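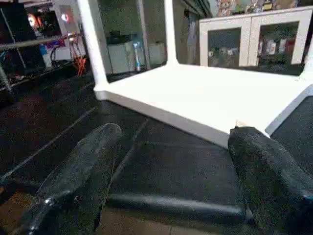
I've been putting together small furniture for friends for years now, and it's nearly always the little things that eat up the afternoon. A wardrobe you can at least plan for. A stool or a side table looks like ten minutes' work and then you're still there when the kettle's gone cold for the second time! My one firm habit is to work on it the wrong way up for as long as I can, like the white one at the top of the page, flat panel down and legs in the air, on a dark surface so the white edges are easy to see. The faint grid lines are handy too – I line the front edge up by eye and can tell straight away if I've knocked it round.

This page is where I keep the bits and bobs from the Wondero swap, which is our twice-yearly furniture give-and-take. The next one's in July and Maxine Tautahi has already been on at me about what I'm bringing (two stools and the plant stand, Maxine, I haven't forgotten).

A few things people keep emailing me about, so I'll put the answers in one place.

White paint and white plastic both show every mark. I go over the legs with a barely damp cloth while the piece is still upside down, then the underside, and I leave the top until last. If there's a speck that won't shift, try a soft pencil rubber before you reach for any sort of cream cleaner. I ruined a lovely little bedside table with cream cleaner and I'm still cross.

Legs should all go on loosely first. Get every one of them started, stand back, have a look along them for anything leaning, and only then tighten up, a bit at a time, going corner to corner. Pascal Hinrichs does each leg up tight as he goes and his stools are fine, so what do I know, but mine always wobbled when I did it his way.

Felt pads go on at the end, before you turn the thing over. I buy them in bags of 200 and they vanish all the same – under the sofa, stuck to socks, one on the cat. Wipe the foot of each leg first or the pad will be off within the week.

If it still rocks once it's the right way up, move it somewhere else in the room before you start blaming the legs. My kitchen floor has a dip by the back door and I once spent a whole evening sanding a leg that had nothing wrong with it.

More pieces will go up when I've cleared the spare room. If you've got a stool or low table you'd like to put into the July swap, drop me a line and tell me how tall it is.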